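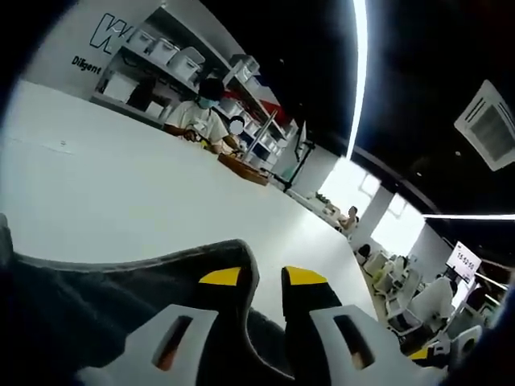 Rullo hand-held gripper, fingers open, over a white work table.

Products > Hand Tools > Rullo > FAQ

14 comments | 9 shares

Rullo Hand-Held Gripper: Frequently Asked Questions

What does the kit include?
One gripper with camera, two fingers with yellow tip pads fitted, one spare pair of pads, a charging cable and a hex key. The recording software is a separate download from Ososance.

What does it cost?
The kit is $449. A spare finger set is $84. Prices exclude shipping and sales tax.

Is Rullo a robot?
No. The operator holds it and works the fingers by hand. It records video and finger position so that the same task can later be taught to an arm fitted with matching fingers.

Why is the picture so curved?
The camera uses a fisheye lens. Straight edges bend and the corners go black. The distortion is strongest close to the lens, where the gripper body sits. Leave lens correction off while recording; the software applies it on export if you ask for it.

How wide do the fingers open?
The gap between pads is 100 mm at full travel. Objects wider than this can be pushed or steadied but not gripped.

Can other people be in the room?
Yes. The lens covers a lot of the room, including people seated across the table. Get their consent before you start. Face blurring is an export option and should be checked by eye on each clip.

Do I need special lighting?
Ordinary ceiling lights are fine. Strong daylight from a window can shift the exposure when you turn toward it. Lock exposure in the settings menu.

How long does the battery last?
177 minutes of continuous recording on firmware released since April. Older firmware gets less.

The pads are slipping. What should I do?
Wipe them with a damp cloth and let them dry. If the grip is still poor, replace both pads together and rerun the finger calibration.

Will it work with a Prania arm?
Yes, with the Arumugam wrist adapter, sold separately. Other arms need a custom mount. Drawings are in the download section under "Rullo, mechanical."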